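Drisunville Community Boards > Food & Eating Out > Do you keep takeout menus and restaurant freebies?

Started August 2018

plirkby_pete
So my wife and I had a disagreement over the kitchen drawer last night. THE drawer. It sticks because it's full of takeout menus, matchbooks, little calendars, magnets that don't hold up a piece of paper, all of it. She wants it gone. I say that drawer is how we decide on dinner! Anybody else still keep this stuff or am I the last one?

SihamN
You are not the last one. I have a shoebox. My favorite is the menu from Mola back when they were still in the tiny place next to the shoe repair, with the lamb and apricots for $11. I'd pay double for that lamb today and they don't even make it anymore.

gbogdan
Toss it all. Every one of those places has changed its prices twice since you put the menu in there. I called a number off an old menu in October and got a very nice lady who has had that number for 3 years and is tired of people asking her for egg rolls.

plirkby_pete
OK but that lady is probably in my drawer too.

kwanho_t
I'm with Siham. My parents ran a restaurant and the giveaways mattered a lot to them. My dad would order 200 calendars every winter and fuss over the picture for weeks (it was always a mountain in the end, a different mountain). People would come in and ask for theirs if we forgot to hand it to them. When we cleared out the back room after they retired there were still 190 of one year's, because the printer had put the wrong phone number on them. He would not throw them out. We used the backs for grocery lists until I left for college.

And gbogdan, a business with a phone number printed on something is a business that wants you to call. Half the places around here now you can't get a person at all, it's an app and a fee.

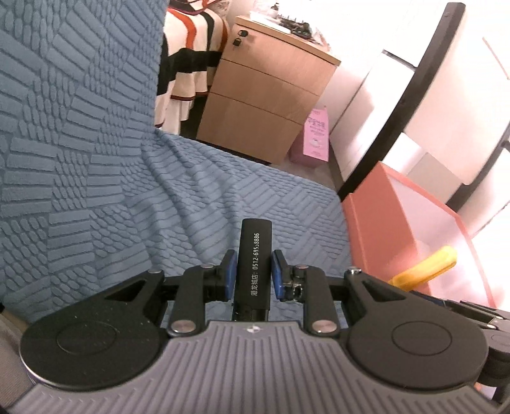 What do you do with a menu when the restaurant has closed for good?
I keep one copy if we ate there a lot and recycle the rest, and I write the year on the back in pencil so my kids will know when it was.

gbogdan
The app tells you what they're out of. The paper menu lets you get your hopes up for the dumplings and then they're out of dumplings. I'll take the fee.

Kamil_G
Gotta disagree with gbogdan on the apps. The place on Egger Street charges me more for the same noodles if I order on my phone, and then it shows up cold because the driver had two other stops. I call, I walk over, I get it hot, and they usually throw in an extra spring roll. That never happened to anybody on an app.

gbogdan
You live across the street from them Kamil!!

Kamil_G
And I'm still right.

SihamN
Pete, what about a binder? I saw my sister do this with recipes, those clear sleeves, and you can flip through it like a real menu. Kids love picking from it. The magnets and things can go in a jar.

plirkby_pete
I brought up the binder and she laughed, so that's a maybe. We did go through the whole drawer after supper though and it took forever because we kept stopping to read things to each other. We found the pizza place from our first apartment. Large with two toppings and a bottle of soda and you would not believe the price. I'd forgotten they spelled it "pepperoini" the entire time we lived there.

ctibor_c
Coming in as somebody who used to print these for a living (menus, mostly, some cards and calendars). Please check the paper before you put it all in recycling. The shiny ones with a plastic coating are trash where I live, your town may be different. Also, if the ink on the old ones is fading, keep them out of the kitchen. Steam and grease are murder on cheap paper, and trust me, it was all cheap paper.

kwanho_t
ctibor, did you ever print a wrong phone number on 200 calendars with a mountain on them?

ctibor_c
I'm not going to answer that.

plirkby_pete
Update. The binder won. It's blue, it's next to the cereal, and the drawer closes now. The matchbooks are in a coffee can in the garage, where she says they're allowed to stay until she needs the can. We're having Thai tonight if anybody answers the phone.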